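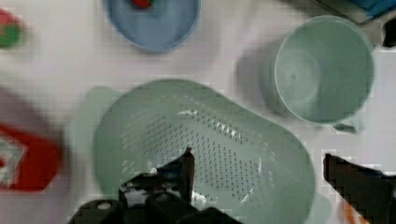 Gripper over the mint green colander, as the wrist camera sees it.

The Allham Table: Setup and Care
Posted July 27, 2020 by Aravind Amin

Welcome to the page for the Allham table, which a good many of you have asked me to put together, and which I have been putting off all through July because there was always one more screw to see to first! Allham is the name we gave the whole cell: the white table, the arm bolted beside it, the gripper, the little camera at the wrist, and the shelf underneath where Farzad Kermani keeps his tools in an order that only makes sense to him (but he can put his hand on the right hex key with his eyes shut, so I've stopped teasing).

I'll start with the wrist camera, as that is what we fuss over the most. It looks down along the gripper, so the fingers are always in view, and we like it that way. When I open the live picture in the morning I look for the black fingers before I look at anything on the table. After a while you get to know where they ought to sit, the way you know where the hood of your own car ends, and if one has crept over even a little, I go and check the bracket. Two screws hold it. They get a quarter turn and a dab of thread locker, and then we run the calibration board past the camera again, 13 poses, which takes about as long as a cup of coffee if you don't rush the coffee.

The colander has turned into our favorite thing to check by. All those rows of small holes make a lovely test for focus, and I can tell from them very quickly whether the lens wants cleaning. We use a dry lens cloth and a puff of air, never the spray from the kitchen, and please don't lean on the arm while you do it. The shine on the plastic is worth a look too. You'll see a few glints along the inside slopes, and those I don't mind, but when they swell up into big white patches the overhead lamp has been knocked again and needs to be tipped back toward the wall.

Next, the fingers themselves. Farzad takes them off every 542 cycles, which is a number he arrived at by some sums on the back of a Gemow catalog, and I have learned to trust it. He wipes down the pads, feels along the edges with his thumb for nicks, and puts them back on the same sides they came from. Please keep to that last part! Left and right wear differently, and swapping them gave us a whole afternoon of crooked grips back in the spring. The spare set lives in the Quezada drawer, second from the top, in the bag with the blue tie.

The table gets wiped after the last run of the day, with warm water and a soft cloth and nothing stronger. Cups, bowls and the rest come off first and go back in the Flinditz crate (I know it's tempting to wipe around them, I have done it myself, but crumbs of tape collect under there and the arm will find them before you do). We also keep the cable slack at the wrist to one loose loop. Turn the wrist slowly by hand both ways with the power off and watch the loop as it goes. If it tugs anywhere, undo the strap and start over.

A word about the log, too. We are up to entry 289, and it's still the same green notebook hanging from the string. Write down what you touched, even if it was only a screw, and put your initials next to it. Farzad reads the whole thing through on his lunch break and he does get cross, in his gentle way, when the handwriting is mine.

More pictures will go up when I've sorted them, beginning with the bracket and the new strap. If you have some good ones of your own from the Allham table, drop them in the shared folder and tell me what you'd like written underneath.

Aravind

Back to all galleries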